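トップ > バンド活動 > 機材・会場 > ライブ前点検表

ライブハウス出演前 機材・ステージ点検表(コメント付き)

シェア 82 コメント 3

対象:Jotar ツアー初日(ワンマン)
会場:Tunivex 地下ホール
点検日:2021年7月13日
点検者:Jurgita Luik(ドラムテック)
立会:Amirhossein Jalali(会場側舞台担当)

判定は「良」「要処置」「不可」の三段階。要処置は本番前に直し、再確認の欄に結果を書く。不可が残った場合は音出しをしない。

1.電源まわり

1-1 舞台上手の電源タップ、差し込みの緩み:良
1-2 舞台下手の電源タップ、差し込みの緩み:要処置
コメント:下から二番目の口が緩い。ベースアンプの電源をここから取っていたので、別の口に移した。緩い口には使用禁止のテープを貼った。再確認、良。
1-3 ケーブル被覆の傷:要処置
コメント:キーボード用の延長コードに潰れた跡が一か所。台車で踏んだものと思う。会場の予備と交換。元のコードは持ち帰って廃棄する。再確認、良。
1-4 アンプ筐体の接地:良
1-5 照明と音響の電源系統が分かれているか:良
コメント:Jalali氏に配電盤で確認してもらった。スモークマシンは照明側につないである。

2.ドラム台とドラムセット

2-1 台の脚のロック:良
2-2 台同士の連結金具:要処置
コメント:後ろ側の金具が一つ掛かっていなかった。バスドラムを踏むと台の継ぎ目が開く。掛け直したあと、Naseriに座って強めに踏んでもらい、開かないことを見た。再確認、良。
2-3 台の縁の白テープ:良
2-4 シンバルスタンドの蝶ネジ、フェルト、スリーブ:要処置
コメント:右クラッシュのスリーブが割れている。このままだとシンバルの穴が削れる。手持ちの新品に交換。再確認、良。
2-5 ドラム椅子の高さ固定:良
コメント:Naseriは前の会場で椅子が下がったと言っていたが、今回は固定ネジの下にメモリーロックを追加してある。
2-6 バスドラムの滑り止め、カーペットの浮き:良
2-7 キックペダルのスプリングとビーター:良
コメント:予備ペダルは台の裏、黒いケースの上に出しておく。ケースの中にしまわないこと。

3.スプレー類・消耗品

3-1 ケース内のスプレー缶のへこみ、さび、噴射口の詰まり:良
3-2 アンプ、灯体など熱を持つ物から離して保管しているか:要処置
コメント:機材ケースごと照明の調光ユニットの横に置かれていた。搬入口側の棚へ移動。再確認、良。
3-3 火気の近くで使わないことを全員に伝えたか:良
3-4 車内に置いたままの缶がないか:良

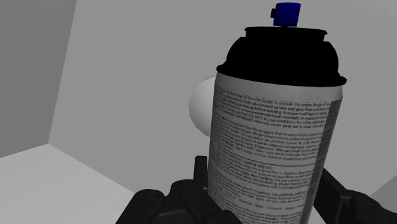

スプレー缶(青いノズル、黒い肩キャップ)

3-5 接点復活剤は電源を切ってから使う:良
コメント:ギターアンプのボリュームにガリがあり、Khosravi がリハ前に処置したいとのこと。電源を抜き、終わってからしばらく置いて通電。本人に説明済み。
3-6 予備の弦、スティック、電池、ヒューズ:要処置
コメント:ワイヤレス用の電池が足りない。開場前に買い足すこと。領収書はÂuさんへ。再確認、良(リハ後に補充)。

4.ステージ床と通路

4-1 ケーブルの床留め:要処置
コメント:下手モニターの線が、ボーカルの立ち位置から袖へ抜ける線を横切っている。舞台前縁に沿わせて引き直した。再確認、良。
4-2 床の水こぼれ、テープの糊残り:良
4-3 袖の階段の蓄光テープ:要処置
コメント:一番上の段だけはがれている。会場の備品で貼り直し。暗転にして見えることを確認した。再確認、良。
4-4 飲み物の置き場所:良
コメント:アンプの上には置かない。ふた付きの容器に限る。
4-5 上手、下手の非常口前に物がないか:要処置
コメント:下手側に空のケースが積んであった。楽屋廊下も狭いので、搬入車に戻した。再確認、良。

5.つり物・スピーカー

5-1 灯体の落下防止ワイヤー:良
コメント:会場側の点検。1月の定期点検で交換したものとの説明を受けた。
5-2 メインスピーカーの固定ベルト:良
5-3 バックドロップ幕の結び目:要処置
コメント:Ghaffari製の新しい幕は前のものより重い。中央の紐が二本とも片結びだったため結び直し、両端に一本ずつ足した。再確認、良。

6.音量と耳の保護

6-1 リミッターの設定:良
6-2 演奏者全員の耳栓またはイヤモニ:要処置
コメント:サポートのキーボードが耳栓を忘れた。物販用の耳栓を一組渡した。1,000円、バンド負担。再確認、良。
6-3 物販席に耳栓を置いているか:良

7.客席と緊急時

7-1 最前柵の固定:良
7-2 消火器の位置と期限:良
7-3 演奏中止の合図:良
コメント:ドラムテックが舞台袖から懐中電灯を頭上で回したら、曲の途中でも止める。客電を上げるのは会場側。開演前にメンバー全員とPA、照明で一度やった。
7-4 救護の担当:Diệp Âu(ツアーマネージャー)

総合判定:良(要処置の項目はすべて再確認済み)
次の会場への申し送り:連結金具は搬入直後に見る。シンバルスリーブの予備が残り一つ。延長コードを一本補充。

コメント(3)

Bahman Naseri
2-2、踏んだ感じは問題なし。次から台の連結はセットを組む前に見てほしい。組んだあとだと裏に手が入らない。

Roya Khosravi
3-5の処置後、ガリは小さくなったけれどまだ少し残っている。Cudentに修理を頼むので、次の公演は予備のアンプで出ます。

Jurgita Luik
了解。台の連結は1番の前に移して表を直します。アンプの変更も次回分に書いておきます。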